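Is it safe to leave a slow cooker on while I'm out at work?

Posted in Everyday Cooking, 2021-03-03

Hello all, I hope somebody can put my mind at rest. My sister has passed on her old slow cooker, a Kestesier with two settings and no timer, and I've been itching to use it for the sort of suppers my gran used to make. The trouble is that I leave the house at eight and I'm not back until gone six, and I've never in my life gone out with so much as a lamp switched on. Everyone at work tells me that leaving it is the whole point of the thing, and I dare say they're right, but I keep getting as far as the front door and turning back to switch it off at the wall.

I'd also like to know whether a stew will be spoiled by all those hours. Most of the recipes I've got say 8 hours on low and I'd be nearer 11 by the time I've walked up from the bus. I do mostly beef or sausages, with whatever veg needs using up. Thank you ever so much for any help, and sorry to go on!

Drita Janevski

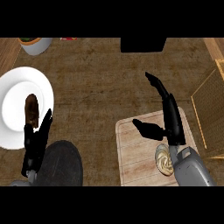 Onmont Kitchen Table Club: Suppers and Leftovers

pivusden_pat

Hello Drita, and welcome! I was exactly the same when I got mine, so please don't feel silly. They're made to be left for long stretches, and a sound one draws very little power on low. What I'd do first is look it over properly, seeing that it's had a previous life. Check the flex all the way along for nicks, make sure the plug isn't loose or scorched, and see that the pot hasn't got a crack in it. Then run it on a day when you're at home, start to finish, so you know how it behaves. Stand it on a bare, heatproof worktop, well back from the edge, away from curtains and the bread bin and that pile of post we all have. Plug it straight into the wall and don't use an extension lead. If you can find the instruction booklet, do have a read, as some of the older ones do say not to leave them unattended, and then I'm afraid that's your answer.

As for the long hours, beef won't mind at all if you choose shin or something similar and leave it in big pieces. Sausages are a different matter and can go rather pappy. I brown mine first, which helps the look of them as well, and I keep those suppers for my days off.

Oh, and never put meat in frozen! Thaw it right through in the fridge beforehand.

tomthumb877

just get a newer one with a timer that goes over to keep warm. mine does that and its fine. wouldnt trust a plug-in timer switch to start it later on though, you dont want raw meat sat in there all morning

Mrs Mthembu

I agree with Pat about trying it out at home first. Could you perhaps cook it overnight instead? I know that's still leaving it on while you're asleep, so make sure your smoke alarm works, but I find it easier on the nerves to be in the house. Cool the stew quickly in shallow dishes in the morning, pop it in the fridge, and heat it until it's piping hot when you get in. My mother swore that any stew was better for the wait, and she'd have it with dumplings right up until May.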